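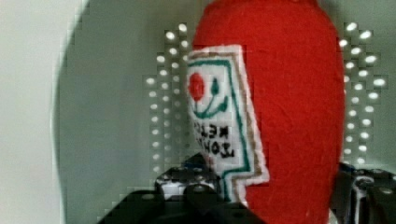 Nosipho Zwane asked, in her comments on our February report, whether the condiments should be cataloged as food or as containers, and whether the answer changes how they are stored and lent. Her question affected more of the work than we expected, and the first section below deals with it.

Progress report to Heltmont
Cullgate Play Pantry, second reporting period
Oct 29, 2021
Prepared by Itsuki Fukuda and Booker Ferreira

Cataloging rules

Condiments are now cataloged as containers. The working rule is that a piece is a container if a child would be expected to pour, squeeze or open it in play, even when it has no moving parts. Ketchup, milk, oil and jam therefore sit together under C. Bread, fruit, vegetables and prepared dishes sit under F. Plates, trays and pans remain under K, as in the first period.

Records made under the earlier rule have been converted. The catalog holds 1,718 entries, of which 994 are checked against the physical piece. The remainder were carried over from the Sturkico spreadsheet and should be treated as unverified. Known faults in the spreadsheet include duplicate numbers, missing colors and one full page in which the name and shelf columns were swapped. Ákos Deák has corrected the swapped page.

Each checked record contains a name, a class letter, a main color, a note on any label, a condition grade from A to D and a shelf number. We dropped the field for weight. It was filled in on very few records and no borrower had used it.

Labels and lettering

Many of the pantry pieces imitate store packaging, and borrowers ask for them by that packaging. Schools request "the ketchup" far more often than "red bottle, C class." The name field now carries the everyday word first. The label note gives the background color, any picture and the lettering, copied as it stands on the piece.

For the ketchup bottle the entry reads: ketchup, C, red, white label, tomato emblem, dark lettering. Brand names are entered in the note only and are not searchable from the public page. Darmawan Rondonuwu raised the possibility that teachers working on early reading would want them searchable. We have left the decision open until the next period, as it would mean a change to the public page and a small charge from Lubis.

Condition grading depends partly on the label. A piece whose label is lifting at one corner is graded C even if the body is sound – children pull at a loose corner, and the piece comes back as a D. Labels are inspected on return and before each loan.

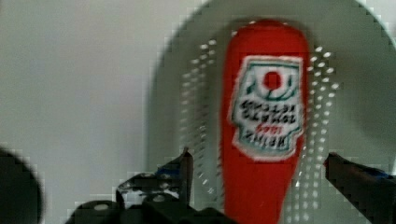

Storage and shelving

The container shelves were rebuilt in this period. Tall pieces had been laid flat in deep tubs, which made them slow to find and put pressure on the softer ones. They are now kept upright in open trays, one row deep, with the label facing out. Tray fronts are low enough that the class letter and shelf number can be read without lifting anything.

Plates and trays from the K class were moved one bay to the left to make room. The new layout uses the full width of the wall and leaves one bay free for returns that have not been graded. Shelf numbers in the catalog were updated on the same day as the move. A spot check of C class found two pieces on the wrong shelf.

Kits and loans

Loans are made as kits. The grocery kit and the breakfast kit were the most requested in this period, and both draw heavily on C class. We added a short packing list to the inside of every kit lid, in the order in which the pieces should go back: large containers at the bottom, F class on top, small items in the side bag.

Missing pieces remain the main cause of delay. When a kit comes back incomplete it is held for one week, then filled from spares. Spares of milk and ketchup are adequate. Spares of jam are exhausted, and two grocery kits went out with honey in its place. The packing lists for those kits were amended by hand.

Spending

The amount left in the materials line is $400. It is committed to replacement labels and tray dividers. There is no overspend in any line. The staff time line is slightly under, as the label inspections began later than planned.

Next period

1. Check the remaining Sturkico records against the shelves, starting with F class.
2. Settle whether brand names are searchable, and obtain a written price from Lubis.
3. Restock jam.
4. Replace the handwritten packing lists in the two amended kits.

Questions on the catalog should go to Itsuki Fukuda, and questions on loans to Booker Ferreira.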